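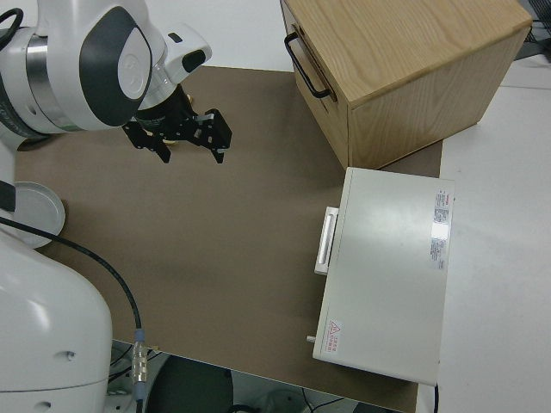 4. Entering injuries and absences

This section explains how to register an injured player in Masell Club, so that the match sheet and the training plan are corrected at the same time. You need the role Team Manager or Medical Staff. With the role Coach you can read the entries but not change them.

4.1 New injury

1. Open the menu Squad and choose the team.
2. Click on the name of the player. The player card opens on the right side.
3. Choose Availability, then New absence.
4. In the field Type, select Injury. For yellow card suspensions use the type Suspension, which is explained in section 5.
5. Select the body part and the side. If the diagnosis is not known yet, select Under examination.
6. Enter the first day of absence. The field Expected return can stay empty.
7. Press Save.

The player now has a red mark in the squad list and cannot be selected for a match before the return day.

Note: The free text field accepts up to 300 characters. Longer text is not saved, and the program gives no warning.

Caution: Do not write medical details in the free text field. This field is also visible to parents of youth players. Use the tab Medical — it is only open to the medical staff.

4.2 Return to play

1. Open the absence and click Change status.
2. Select Partial training. The player appears in the training plan, but still not on the match sheet.
3. When the doctor has given permission, select Available.
4. Enter the name of the person who gave the permission (for example Régis Besnard) and save.

If a player is injured again in the same place, do not reopen the old absence. Make a new one and link it with the button Previous injury. Otherwise the days between the two injuries are also counted as missed.

4.3 Import from Pasten

Clubs which worked before with Pasten can import old absences under Settings, Import. One file may contain maximum 1,270 lines. Split a bigger file in 2 parts and import the older part first.

Caution: The import cannot be undone. Make a backup before (see section 13).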